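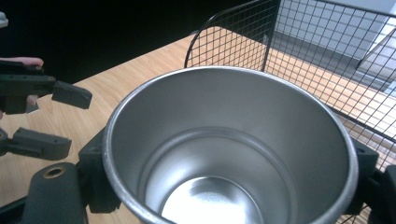
You will never get students to cook beans from dry, Ulla Hyvönen told me when I pitched this project, and if you do they'll go back to cans the minute you stop watching. I wrote that down on the inside cover of my notebook and it ended up being the question for the whole semester!

Beans from Scratch: A Term of Cooking Logs in Erkbridge
Project report, Food and Community seminar

Why I picked this

I grew up in a house where there was always a bag of dry beans in the cupboard and always somebody yelling that we forgot to soak them. Then I moved to Erkbridge for school and noticed that everybody I knew ate beans (cheap, filling, they go with rice) but only ever from a can. I wondered if it was the price, or the time, or just that people didn't know how. So I asked 15 student apartments to keep a cooking log and to try dry beans for part of the semester. We started in January, when everyone's back from break and broke and in the mood for soup.

My first plan was way too big. I wanted to compare beans, lentils, rice and oats, and I wanted people to write down their electric meter readings before and after cooking. Catinca Dobre read my proposal and drew a line through everything except beans. I was annoyed for a day and then very grateful.

How the logs worked

Each apartment got a one-page sheet for the refrigerator door. You wrote down the meal, who ate it, whether there were beans in it, whether they were canned or dry, and one word about how it went. I left the last column wide open on purpose, and I'm so glad I did, because I got things like "crunchy" and "gluey" and "finally" and one that just said "mom."

I also gave every apartment a starter bag with 700 grams of dry beans, a mix of pinto and black in separate paper sacks. These came from Iordache, the little grocery on the hill past the laundromat. They sell out of big bins and were very patient with me when I bought that many small sacks at once. I picked up the logs in person every other week, usually in the evening, and usually got fed.

The rules for the dry bean weeks were short. Soak overnight in plenty of cold water. Drain, cover with fresh water, bring it to a real boil for ten minutes, then turn it down and simmer until soft. I put the ten-minute boil in capital letters. Some beans (red kidney is the famous one) can make you sick if they're undercooked, and a slow cooker on low may not get hot enough to fix that, so slow cookers were out unless the beans had been boiled first. Salt was up to each kitchen. Half my relatives say it makes the skins tough and the other half salt the soaking water, and I wasn't going to settle that in one semester.

What you need in the kitchen

Less than people think! A deep pot with a lid, something to drain with, a bowl for soaking, a spoon. The one thing that kept coming up was pot size. Beans swell a lot, and several apartments only had a small saucepan, so they were soaking in one thing, cooking in two things, and wiping foam off the stove. After the second log pickup I started telling people to use the biggest pot in the building, even if they had to knock on a neighbor's door for it. Storage mattered too, and more than I expected. If the sack was up in a high cupboard, it got forgotten. If it was sitting out where people could see it, in a bowl or a basket or just on the counter next to the toaster, it got cooked.

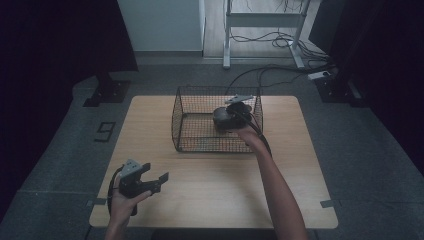 What the logs said

By the end I had 415 meals written down. Of those, 229 had beans in them, so a bit more than half, which made me happy, though I should say that people who agree to keep a bean log are probably people who like beans. I can't say anything about students in general from this.

During the dry bean weeks most kitchens made one big batch and then ate off it for several days. That changed what they cooked. With cans, beans showed up as a side or got dumped in chili. With a big batch in the fridge, people put them in eggs, in salads, on toast, in pasta, and once in brownies (the one-word review was "fine").

Price was less dramatic than I had predicted. Dry beans were cheaper per serving at both stores I checked, Iordache and the Trendgate by the bus station, but Trendgate runs sales on cans and when they do, the gap gets small. Brândușa Grecu wrote a long note on the back of her sheet saying she was happy to pay the difference for a can on exam weeks and go dry the rest of the time. I think that's what a lot of the logs show, too, if you line them up against the school calendar. Canned beans jump up right at midterms and then drop again.

What went wrong

Plenty. Forgetting to soak was the big one, over and over. I should have put the quick soak on the sheet from the start: boil a couple of minutes, turn off the heat, cover, wait an hour. I only added it halfway through, and the kitchens that used it had noticeably fewer blank days afterward. So the first half and the second half of my data don't really match, and I know that's a problem.

Old beans were the second one. Milagros Dimaculangan simmered a pot of pintos all one afternoon and they never got soft. She had used a bag from the back of her own cupboard, left there by whoever lived in the apartment before, and there was no telling how old it was. Very old beans can stay hard no matter how long you cook them.

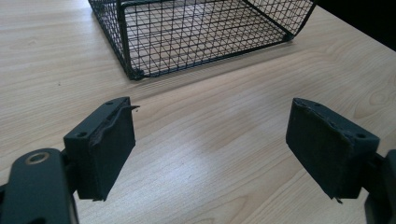
She tossed them, started over with the starter sack, and had dinner on the table at nine thirty at night, which she logged as "late." I kept that one in the data as two attempts and one meal, and I explained it in a footnote, and then I argued with myself about the footnote for a whole weekend.

I also lost one apartment completely. They moved to Stodivitz in the middle of the term and the sheet moved with them, or got thrown away, and the counts in this report don't include any of their meals.

Did people go back to cans?

I texted everyone three weeks after the last pickup, with no sheet and no free beans. Nine apartments said they had cooked a pot of dry beans since then. Four said they hadn't. One never answered. So Ulla was partly right, and when I showed her the list she asked which of the nine were telling the truth, and I had to admit I have no way of checking.

If I did this again I'd run it for a full school year, put the quick soak on page one, and collect the logs every week. I'd also ask who does the cooking in each apartment, since Aurelia Mocanu pointed out that in her place it was the same person every time and I had nothing on the sheet to show it.

Thanks to everybody who taped my ugly sheet to their fridge. A blank copy is in the seminar folder if anyone wants to use it next year – the column headings are a little crooked, sorry.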